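Weekend baker's helper wanted - Mowat Street Bakery

Posted by Bontu Ayele, owner

OK quick one, we need a body in the kitchen by April. Our last helper went off to nursing school (good for her, bad for us) and I've been doing double shifts ever since.

What it is: part time, early mornings. Start at 4:30 am, done by noon most days. 15 hours a week to begin, maybe more once the farmers market opens up again.

What you'd be doing
Scaling dough. Shaping rolls. Loading and unloading the deck oven. Washing sheet pans, lots of sheet pans. Boxing the Hastonine Cafe order before their driver shows up at 6:15. Some counter work if the line gets long.

What we need from you
- Can lift a 40 lb flour bag and not hate me for it
- Shows up. On time. Really the main thing
- Food handler card, or willing to get one in the first two weeks (we pay the fee)
- OK with nuts, sesame, dairy, we use all of it every day
- Must be 18, the mixer is not a toy

Experience is nice but I can teach you. Two of my best people came from landscaping and a shoe store. If you've worked somewhere with a sourdough program tell me, I want to hear about it.

Pay is $18.50 an hour plus a share of counter tips. Paid every other week. Free bread obviously, and coffee, and a staff discount on cakes. No health insurance at this size, sorry, wish I could.

There is parking in back but only two spots and one of them is the van. The Plaron bus stops at the corner, first one gets in at 4:10 so it does work - just barely.

How to apply: come by after 1 pm with a resume or just a peice of paper with your name, phone and when you can work. Please don't call before noon, nobody can hear the phone over the mixer. No cover letters. I wont read them.

Trial shift is paid, 4 hours, bring closed shoes and something to tie your hair back.
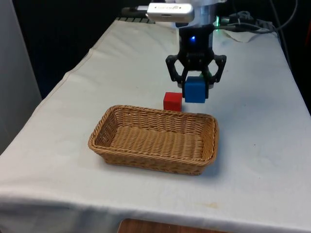 Aprons we have. If you can only do one weekend morning write that down too, I might be able to split the job between two people.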